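Jun 15, 2018

# Keeping fruit through the hot months

Fruit goes soft fast once the kitchen warms up. These notes cover buying, storing and using it up. They are written for a small kitchen with one refrigerator and no cellar.

## Buying

Shop for three or four days at a time. Fruit bought for the whole week in July will mostly be past its best by the weekend. If you go to a big market such as the Saturday-style stands at Kerslake, take two bags, one for hard fruit and one for soft, and pack the soft bag last.

Pick stone fruit that gives slightly near the stem. Rock-hard peaches picked too early will soften but won't get much sweeter. Mangoes are better judged by feel and smell than by color.

## Counter or refrigerator

**Counter until ripe, then refrigerator:** peaches, plums, nectarines, mangoes, papayas, pears, kiwis.

**Refrigerator right away:** berries, cherries, grapes, cut melon.

**Counter only:** bananas, unless you don't mind black skins. The inside stays fine for a few days in the cold.

Apples can go either way. On the counter they turn mealy in a week or so. In the crisper drawer they keep for several weeks. Store them away from lettuce and other greens, which brown early when apples are nearby.

## Washing

Wash fruit right before you eat it. Water left on the skin brings mold, and berries are the worst for this. If you prefer to wash berries ahead, dry them on a towel for an hour and store them in a container lined with paper towel. Change the paper when it feels damp.

Plain running water is enough for most fruit. Use a soft brush on melons before cutting, because the knife carries whatever is on the rind into the flesh.

## Bags

Paper is best for ripening. Fold the top over once, leave the bag on the counter and check it every day. Add a banana if you're in a hurry.

Plastic grocery bags are fine for the trip home. Empty them when you get in. Fruit left in a tied bag sweats, and one bad piece will spoil its neighbors overnight.

If you have to leave fruit in plastic for a while, keep the mouth of the bag open and put the heaviest pieces at the bottom. Produce bags with small holes work well in the crisper. Rinse them, hang them over the faucet to dry and use them again.

## Using it up

- Bruised peaches: cut out the brown part, slice, freeze flat on a tray, then bag.
- Soft apples: peel, chop and cook with a splash of water for 20 minutes.
- Overripe mango: puree and freeze in an ice cube tray.
- Mixed odds and ends: bake under crumble topping at 400 degrees until the edges bubble.

Label freezer bags with the month. Frozen fruit is safe for a long time but tastes best within half a year. 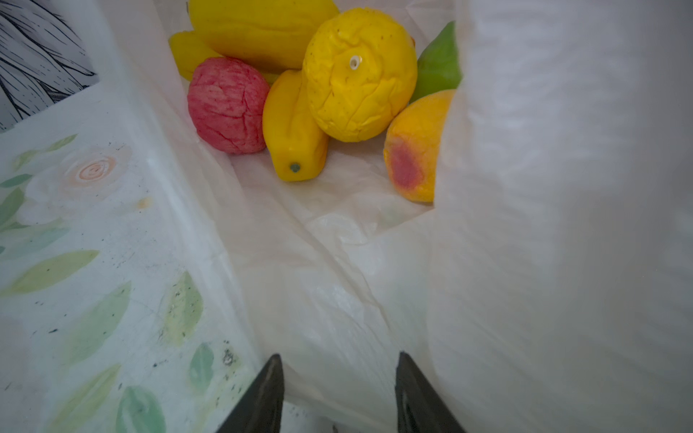 **How long does it take to ripen a hard mango in a paper bag?**

Two to four days at room temperature. Move it to the refrigerator once it gives a little under your thumb, and eat it within five days.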